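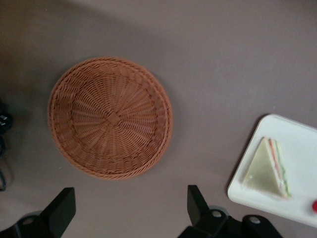 작업대 규칙을 글로 정리해야겠다고 마음먹은 건 5월이었는데, 미루고 미루다 이제야 씁니다. 변명을 하자면 쓸 때마다 한 줄씩 늘어나서요. 처음에는 종이 반 장이면 되겠지 했는데 마르구스 오츠 씨가 읽어 보고는 빈칸마다 질문을 적어 돌려주셨답니다. 덕분에 훨씬 나아졌으니 고마운 일이지요!

우선 물건 놓는 법부터요. 바구니와 쟁반 사이는 손가락이 벌어진 채로 내려와도 닿지 않을 만큼 띄워 둡니다. 예전의 저는 보기 좋게 가지런히 붙여 놓는 걸 좋아했는데(성격이에요, 어쩔 수 없어요), 그러면 하나를 집으려다 옆의 것까지 밀어 버리기 쉽습니다. 반대로 쟁반은 조금 비뚤어져 있어도 그냥 둡니다. 늘 반듯한 쟁반만 연습하면 나중에 정말 부엌 같은 곳에서 고생하거든요.

샌드위치처럼 납작하고 모서리가 뾰족한 것은 시작하기 전에 어느 쪽을 잡을지 기록지에 적어 둡니다. 잘린 면인지, 뾰족한 끝인지, 그냥 '옆'이라고만 쓰면 다음 사람이 꼭 다시 물어보게 됩니다. 제가 바로 그 다음 사람이었던 적이 많아요.

케이블은 작업 구역 가장자리로 돌리고, 팔을 끝까지 뻗어 보면서 당겨지는 데가 없는지 확인합니다. 손가락 쪽 나사도 시작 전에 한 번씩 살펴보고요. 살펴볼 때는 반드시 팔을 정지시킨 다음입니다. 이건 하넬로레 콜러 씨가 굵은 펜으로 밑줄을 두 번이나 그어 놓은 항목이에요.

팔이 움직이는 동안에는 물건이 미끄러져도 손을 넣지 않습니다. 마음이 급해도 정지 버튼이 먼저예요. 같은 동작이 세 번 이어서 실패하면 거기서 멈추고 배치를 다시 봅니다. 속도부터 올려 보고 싶은 마음은 저도 잘 알지만요.

마지막으로 기록지 번호 말인데요, 지금 358번까지 왔습니다. 실패한 것도 번호를 지우지 말고 그대로 남겨 주세요. 시포 줄루 씨가 물어보신 쟁반 닦는 순서는 아직 의견이 갈려서, 정해지는 대로 이 글 밑에 덧붙여 두겠습니다.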